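Handheld gripper demos: how many before you train?

Forum index > Manipulation > Data collection

pallet_jack
We're collecting demos with two handheld grippers for a bimanual task (pick up a part with the left, pass it to the right, set it down). We have 852 episodes so far. The plan says 2,000 before the first training run. My lead wants to stick to the plan. I think we should train on what we have and see where it breaks. What do other people do?

moss_and_wire
Train now. You'll learn more from one bad policy than from another thousand episodes of the same thing. We waited until 1,789 on our first task and found out the gripper width was logged with the wrong sign on one side. All of it had to be converted, and some of it we couldn't save.

ferrite
I'd stick to the plan. A policy trained on 852 two-handed episodes will probably be bad, and then people start changing things that were fine. Checking for a flipped sign takes a replay script and ten minutes. You don't need a training run for it.

moss_and_wire
We had a replay script. It had the same sign error in it.

ferrite
Fair enough.

Kanokwan Chaimongkol
How many people are doing the demos? That matters more to me than the total. On the Takero project we had 9 operators and the first policy was better than one we'd trained earlier with more episodes from two people. Everyone holds the grippers a little differently and comes in at a different angle.

pallet_jack
Three people, but one of them has done most of it. We rotate when somebody's arms get tired, and his don't seem to.

Setup is one white table, a cube with square markers on top of each gripper, and a head-mounted camera. Cables run from both grippers back across the table.
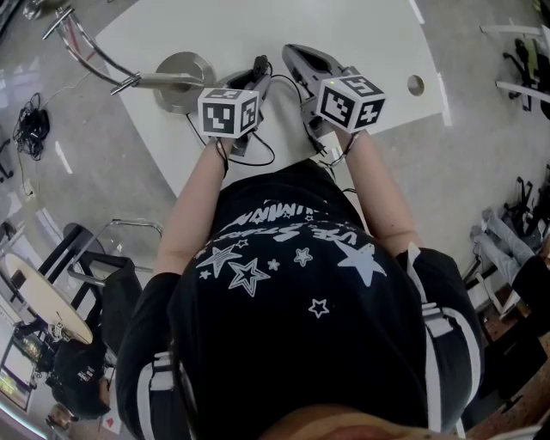

Most of the episodes we throw out are tracking dropouts. When the hands cross for the handoff, one cube blocks the other and the pose jumps. We cut anything with more than a short gap. I worry we're throwing out the exact part of the task that's hard.

ferrite
You are. If you filter on dropouts and the dropouts happen at the handoff, you keep only the handoffs done wide apart. Look at the distance between the grippers at the moment of transfer, kept episodes against rejected ones. If the two plots look different, fix that before you collect anything else.

lowtorque
Agree with ferrite on this one. Second camera off to the side fixed most of it for us. We used a Starby arm to hold it, nothing special.

Also watch the cables. If they cross between the grippers, people start moving to avoid them and that goes into the data. We had a policy that lifted the left hand for no reason before every grasp, and it was the operator clearing a cable.

moss_and_wire
I'd go further and say drop the cables completely. Battery and onboard logging.

lowtorque
We tried it. Clock drift between left and right was worse than the cables. Tape the cables down near the elbow, leave slack from there, and you're fine.

moss_and_wire
Clock drift is a solved problem if you sync at the start and end of each episode.

lowtorque
It wasn't solved on the Sallel boards we had. Maybe yours are better.

Kanokwan Chaimongkol
Please don't turn this into the wireless thread again, there's a pinned one.

pallet_jack, two things I would do this week. Cap each person's share of the episodes, even if it slows you down. And move the start position of the part more than feels necessary. Operators put it back in the same spot without thinking. We printed a sheet with numbered positions and had the script call one out before each episode.

pallet_jack
The numbered sheet is a good idea, I'll steal it. We do let people put the part wherever they like and I just plotted it. It's one blob near the middle of the table.

Ran ferrite's check too. The two plots are different. Rejected episodes have the grippers a lot closer together at transfer.

ferrite
Then you have your answer, and I'll change mine. Stop collecting, fix the tracking, and do a small training run on the 852 while the camera gets mounted. It costs you one night of GPU time.

moss_and_wire
So, train now.

ferrite
Train now, but for a different reason — and don't show the result to anyone who controls the budget.

pallet_jack
Started a run at 6 pm. The second camera goes up tomorrow morning. I'll post the success rate here either way.

lowtorque
Post the gripper distance plots again after the camera is in. I'd like to see if they line up.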